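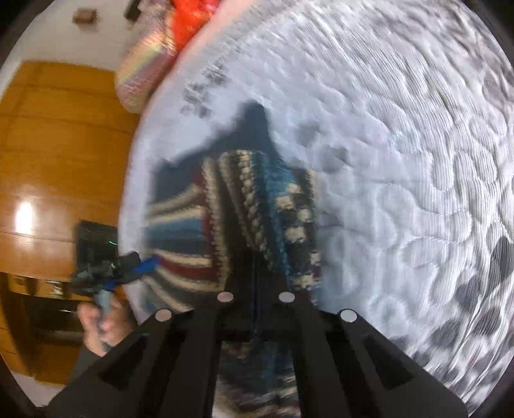

Pinza en mano, manta de rayas en la cama. La oficina, vaya.

Hilo sobre cómo se enseña a doblar ropa a un robot. Spoiler: doblando ropa. Mucha. 1/

Lo nuestro se llama Busix y va de recoger demostraciones en casas normales, con camas normales y luz de casa, que siempre es la peor luz posible. Cada demostración es un intento completo: acercarse, pinzar, doblar, soltar. 2/

Llevamos 1.891. Suena a mucho hasta que lo dices delante de alguien que entrena modelos y te mira con ternura. 3/

De esas, 470 son de punto. El punto es el enemigo. Una camiseta de algodón tiene la decencia de quedarse donde la dejas. Un jersey gordo se estira, se engancha, se desliza por su cuenta y encima tiene mangas. 4/

Las rayas las pedí yo, lo confieso. Mi teoría era que con rayas el modelo vería mejor por dónde va el pliegue. La teoría del modelo, de momento, es que cada raya es un borde y que hay que agarrarlas todas. 5/ 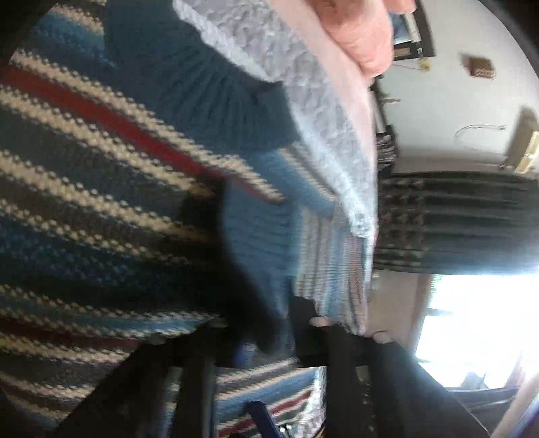

Reglas de la casa, versión corta: no corregir con la mano libre. No alisar "un poquito" antes de empezar. No repetir el intento porque ha quedado feo. Los feos también se guardan, con su etiqueta. 6/

La de no alisar es la que más cuesta. Llevas toda la vida estirando la colcha al pasar y de repente eso es contaminar los datos. Mi madre no lo entendería y yo a ratos tampoco. 7/

Ritmo real: 75 intentos en una buena tarde. A partir de las seis la muñeca empieza a opinar y los pliegues salen con personalidad. Hay un tramo de octubre en el que se nota perfectamente a qué hora merendábamos. 8/

Los de Vikex nos preguntaron si no sería más fácil generarlo todo en simulación. Sí. Muchísimo más fácil. En simulación la lana se comporta de maravilla y por eso luego el robot llega a una cama de verdad y se lleva un disgusto — él y nosotros. 9/

Lo próximo: seis casas más, toallas, y una funda nórdica que llevo semanas aplazando. Si alguien sabe meter un nórdico en su funda sin acabar dentro, que escriba. Lo grabamos. 10/

Ah, y para los que preguntáis por privado: no, en mi casa la ropa sigue en la silla.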